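Sealing a stone worktop with a penetrating sealer

Applies to: granite, marble, limestone and travertine worktops, polished or honed. Does not apply to quartz composite, porcelain or solid surface tops. These do not absorb sealer and will be left with a sticky film.
Last revised 11/21/23 by Larysa Zinchenko

What a sealer does

A penetrating sealer fills the pores near the surface of the stone and slows the entry of water and oil. It gives you time to wipe up a spill. It does not protect against etching. Lemon juice, vinegar, wine and most limescale removers react with the calcite in marble and limestone and leave a dull mark whether or not the stone is sealed. Etch marks have to be polished out.

Test first

Put a teaspoon of clean water on the worktop in three places: beside the sink, beside the hob, and somewhere that gets little use. Leave for 15 minutes, then wipe dry.

If the stone has darkened under the water, it needs sealing. If it has darkened in one place only, treat the whole top anyway. A part-sealed top tends to show a line in low light.
If there is no change, stop. Sealer applied to stone that cannot take it up stays on the surface and hazes.

Dark polished granites often pass this test for many years. Pale marbles seldom do.

You will need

Solvent-based or water-based penetrating sealer (Ondell was used for the tops on this page; coverage varies with the stone)
pH-neutral stone cleaner
Acetone, for oil marks only
Lint-free cloths, at least six
Small foam applicator or a short-pile pad
Low-tack masking tape
Nitrile gloves

Preparation

1. Clear the worktop completely, including the things that never move.
2. Wash with the neutral cleaner and rinse twice with clean water.
3. Treat any oil marks with acetone on a white cloth. Work inwards from the edge of the mark. Deep marks need a poultice, covered on a separate page.
4. Scrape limescale from around the tap with a plastic blade. Do not use a descaler.
5. Mask the sink rim, the hob trim and any timber or painted surface that meets the stone.
6. Leave the stone to dry for 24 hours. Moisture left in the pores keeps the sealer out. Allow 48 hours in an unheated kitchen.

Application

Room temperature should be between 10 and 25 degrees. Open a window and put out any pilot light if the sealer is solvent-based.

Work in sections no wider than your reach. Spread an even wet coat with the applicator and keep it wet for the dwell time given on the tin, normally 5 to 10 minutes. Add more where it soaks in. Do not let it dry on the surface. At the end of the dwell time, remove all the excess with a dry cloth, then go over the section again with a second dry cloth. Change cloths as soon as they start to drag.

Front edges and corners take up more than the flat. Check them before moving on.

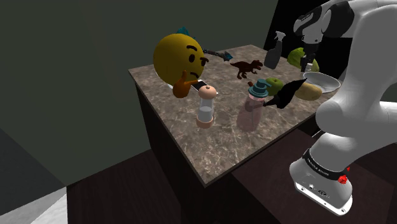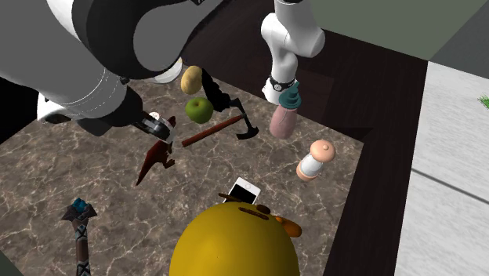

A second coat is worthwhile on honed marble and on limestone. Apply it within the recoat window on the tin, often an hour or two after the first. Polished granite rarely needs it.

Haze

If a cloudy film appears the next day, the excess was not fully removed. Wet a cloth with a little fresh sealer, rub the hazed area for a minute, and buff dry straight away. The fresh sealer softens the old film. With water-based products this works only in the first day or so. After that, use the maker's own stripper.

Curing

Keep water off for 24 hours and oil off for 72. Light use is possible after the first day if boards and mats are kept under everything. Repeat the water test after a week. Repeat it once a year from then on, and reseal only when it fails.

Lay used solvent cloths flat outdoors to dry before binning them.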